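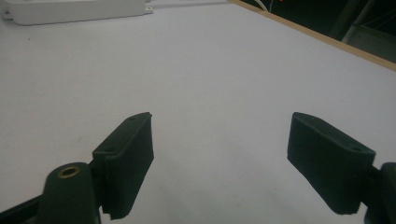
Table 7, top surface and far edge strip, before wipe-down.

Pledden Room Check – Tables, Cords and Floor
23 May 2020

I do this walk-through before we let people back into the workroom, and I write my comments as I go, so forgive the rambling. OK means OK. FIX means I want it done before the next check in June. WATCH means I'm going to bug you about it again.

1. Tabletop clean and free of residue – WATCH
Pretty good overall! The top is smooth and pale, so every little thing shows up on it, and I did find a few tiny specks and a faint dark smudge over toward the left side. I went at the smudge with a damp cloth and then with the Skastano spray, and it got lighter but it's still there if you know where to look. Please don't use the scratchy side of the sponge on it (I know it's tempting). I'd take a smudge over a dull patch any day.

2. Tabletop free of cracks, chips and lifting – OK
I ran my hand over the whole thing, slowly, the way I was taught. No lifting, no sharp spots.

3. Edge strips secure – OK
The light wood strip on the far side is thin and I always worry about it, so I pressed all the way along with my thumb. It's tight. Table 11 is another story, see the end.

4. Table steady, no rocking – FIX
It rocks a tiny bit when you lean on the near corner. One of the feet needs a half turn, and I didn't have the wrench with me because I'd left it in the Lemaire cabinet with the door locked. My own fault. Until that's done, no hot drinks on this one, please.

5. Electrical items on the table – WATCH
There's a white box sitting toward the back, flat plastic, looks like a power supply or maybe a router. It has no inspection sticker that I could find and it isn't on my list. If it's yours, put your initials on it and tell me what it is so I can add it. I don't mind it living there, I just want room for air on every side and nothing stacked on top. Last winter I found a box like it under a pile of sweaters and it was warm enough to make me swear out loud.

6. Cords and plugs – OK
I followed every cord in the room back to the wall. No nicks, no tape repairs (thank you!!), nothing running across the walkway. The strip by the window is full, so if you need one more outlet, come ask me before you go and daisy-chain something.

7. Floor around the table – OK
Swept and dry. One of the mats had a curled corner and I flipped it over, which seems to have done the trick for now. If it curls back up, toss it and take a new one from the closet.

8. Stools and chairs – FIX
Two of the stools have lost their rubber feet. I've put them against the back wall with a note on them. They're not broken, they just slide, and I'd like everybody to leave them alone until the new feet come in. The Dreltimon order is number 772 in case you're the one who signs for it.

9. Lighting over the work area – OK
All tubes lit, no flicker. I wiped the covers while I was up there and wow, what a difference.

10. Walkway and exit – OK
Door opens 100 percent of the way now that the coat rack has been moved. Keep it moved!

11. First aid box – FIX
Bandages fine, gloves fine, eyewash past its date. I threw it out and put in for another one.

Extra comments
Table 11: the end strip is loose by a finger's width and it will catch a sleeve. I taped it down for now, and the tape is blue so you can't miss it. Please don't peel it off to see what's under there – it's a loose strip, I promise.

Cloths go in the bin by the sink after wiping, not back on the shelf. I keep finding damp ones folded up very nicely with the clean ones and they smell.

Items to close before the June check: 4, 8, 11 and the strip on Table 11.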